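Stornesance Institute of Applied Design
Packaging and Everyday Objects, Unit 4: Form, Base and Load
Course handout, revised 10/08/2020

4.1 Reading a vessel from its base
Students often begin an analysis at the mouth of a container and treat the base as an afterthought. In this unit the order is reversed. The base determines how an object stands, how it is stored and where the hand or any other holder is likely to meet it. A tapered body with a slight lip at the foot offers a natural stopping point, and the grooves between stepped rings break up what would otherwise be a plain edge.
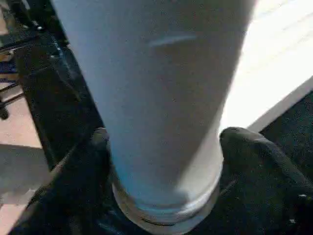
Figure 4.1. Pale tapered body with ridged rim, held just above the base.

For the written exercise, record the profile first in line only. Shading is added in a second drawing. Matte surfaces are harder to draw than students expect – a change of tone may come from the light alone and should not be mistaken for a change of form. The Kuruc method of paired drawings, introduced in Unit 2, is to be used throughout.

4.2 Soft loads on rigid supports
A rigid upright with straight sides behaves predictably under a block or a plate. A soft or irregular load is another matter. Its underside settles unevenly, its bulk may lie to one side, and folds in the covering can hide the true edge of contact. Glossy dark coverings add a further difficulty, as highlights draw the eye to the top of the load and away from the support.

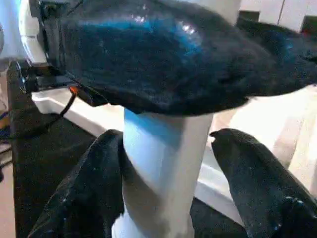 The point of contact should therefore be drawn before the outline of the load. Mark the upper edge of the support, estimate where the greater mass lies, and only then add the contour. Overhang is noted on both sides, even where it is slight.

4.3 Assignment
Submit two paired drawings and a commentary of no more than 2,000 words. Objects may be borrowed from the Clultent study collection, Room 121, for up to 90 minutes at a time. Assigned reading is in the Trotovmont course packet, sections 3 and 5. Work is due on the first day of December.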